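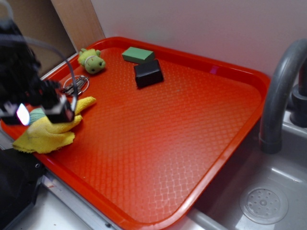 Another group in our section wanted to know why we didn't just buy a stronger gripper, as most of their own failed picks came from things slipping. We had the same thought in January. Our report looks at the Plunik gripper kit from Hinia, which we had on loan for the term.

1. What comes in the kit
The kit has 2 fingers with light pads on the inner faces, a wrist camera, one cable and the Ovisov software. Setup took us 3 hours. The manual skips a step on page 6, where the cable has to be plugged in before the power is turned on.

2. Test method
We worked on a red tray next to a sink and used soft and hard items, including a black block, keys and a yellow cloth item.
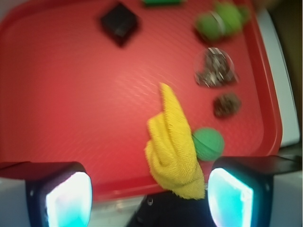

Each item got 5 tries. If the arm moved another item on the way, we wrote it down but did not count it as a miss. We left the finger force at the factory setting for the whole test.

3. Problems
The lights on the fingers are bright up close and wash out color near the grip. Turning them down in Ovisov helped.

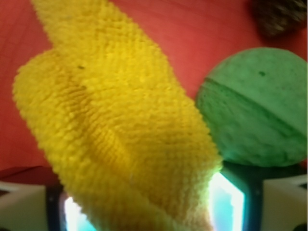 4. Cost and support
Hinia rents the kit by the term. We wrote to support 2 times and got an answer to one message. The Hegazy kit costs less but has no wrist camera.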